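The Case Against the Tidy Yellow Shelf
By Pauline Heywood

Every few years somebody comes back from a trade show convinced that parts should live out in the open. Bins are old-fashioned, drawers hide things, and what a workbench needs is bright shelving with every piece laid out where the eye can find it. Lionel Furnival has been selling this idea around Lulcombe since November, and he sells it well. I have listened to the talk 2 times now and I still don't buy it.

His main claim is that open shelves save walking and searching. At Ristilwood, where I kept the stores for a good part of my working life, we had 94 part numbers on the assembly side and 70 of them were small enough to lose in a coat pocket. Put those on an open shelf and you have built a very expensive tabletop.

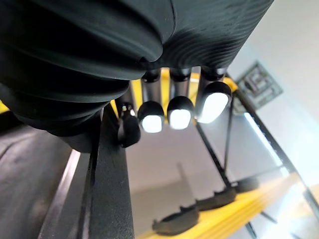
Color is the part of the pitch that gets people nodding. Yellow is supposed to keep a station honest: you see the edge, you see what's missing, you stop leaning things against it. I'll grant that it's easy to spot. Even a sliver of it past a gray surface catches the eye before anything else does. But being able to find the shelf was never our trouble. The trouble was finding the right cap on a Tuesday afternoon, after three other people had been through the same pile. Paint does nothing for that, and the people who quote you a price for the paint tend to go quiet when you ask.

Then there is the matter of cardboard. Every open-shelf setup I have visited started out with a rule that cartons get emptied and flattened before anything goes on display, and every one of them had cartons on it. Graham Pilkington ran a strict shop at Dirnetti and even he gave up. A carton is handy. It has a label, it holds its contents together, and when it's empty it looks the same as when it's full. That last point should worry anyone who orders stock by glancing at a shelf.

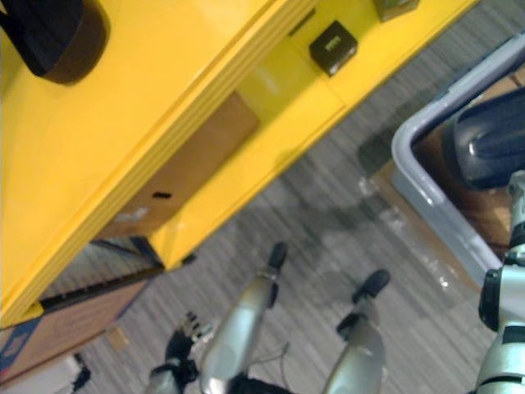 Lower shelf with a cardboard box and a small black one. The marking on the black box is too blurred to make out.

A box with its printing facing up at least gives you a chance, if you're standing close. From the aisle it's a dark square. Chelsea Bramwell tells me I'm being unfair and that people learn positions, so they don't need to read. Some do. New hires don't, and neither does the night shift when the day shift has moved everything four inches to the left.

Where I do give ground is on large, identical pieces. Trays, shells, housings, anything you can set down in a row with a bit of space between. A row like that tells you at a glance whether you're running low, and you can take hold of one without disturbing the next. If Lionel had stopped there I would have signed.
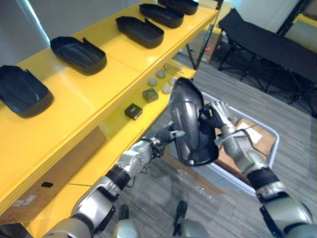
Black trays in a row on the top shelf; gray discs and small blocks on the one below.

The discs are my whole argument. Loose round things drift. They get nudged by a sleeve, they end up beside parts they don't belong with, and sooner or later one goes over the rim and under the bench. A shallow dish with a lip would hold them and costs next to nothing, but a dish spoils the clean look, and I suspect the clean look is what's being sold.

So put the trays up top, by all means. Give the small stuff walls, get the cartons off the display shelves, and come back in a year to show me the search times. Tia Penrose has offered to keep the log. I'd like to see it before Lulcombe orders a second unit.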